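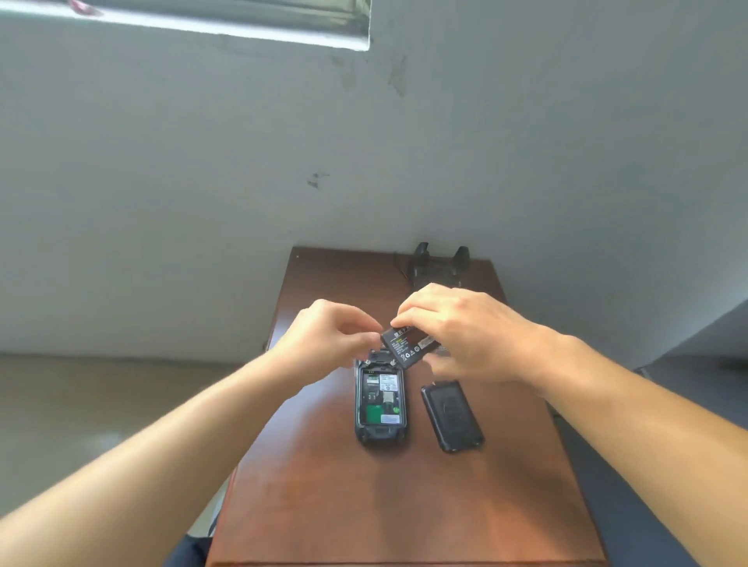

Battery and handheld at the bench, cradle at the back.

The handhelds at Nimik get dropped. A lot. "Off the racking, off the forklift, down the stairs once," says the technician who looks after all 77 of them. No name please, she says, there's a shift change in 10 minutes.

So, batteries. Which ones go first? "The ones that live in the cradle. Charged all weekend, never run down." She bought replacements from Zitadis in September and has been swapping them ever since. 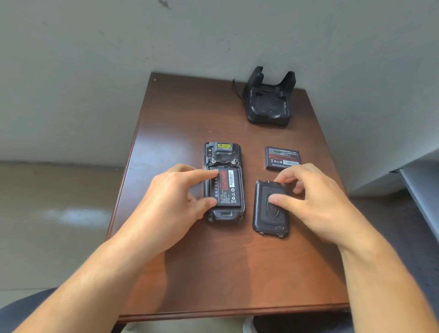
Swelling is what she worries about most. "If the cover wont sit flat, stop using it." She checks old against new before anything gets closed up, and having the spare lying label up by the terminal makes that quick. "Read the label. Both labels. Every time."

And the cover itself? "Keep it next to the unit you took it off. People mix them up and then the tabs dont line up."
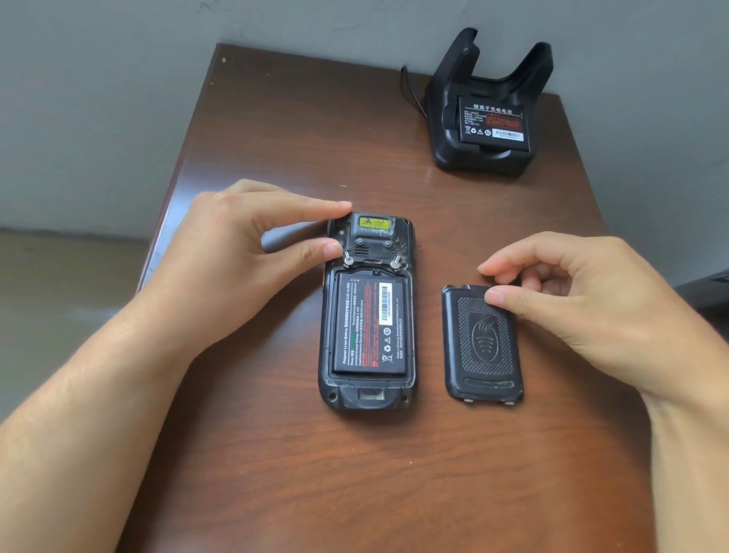
Repair or replace?

"Scuffs I ignore. Cracks, depends where." Seven units went back to Vasiliauskas last year, mostly dead scanners. Cheaper then buying new, she says, but slow. Then the shift bell, and she's off.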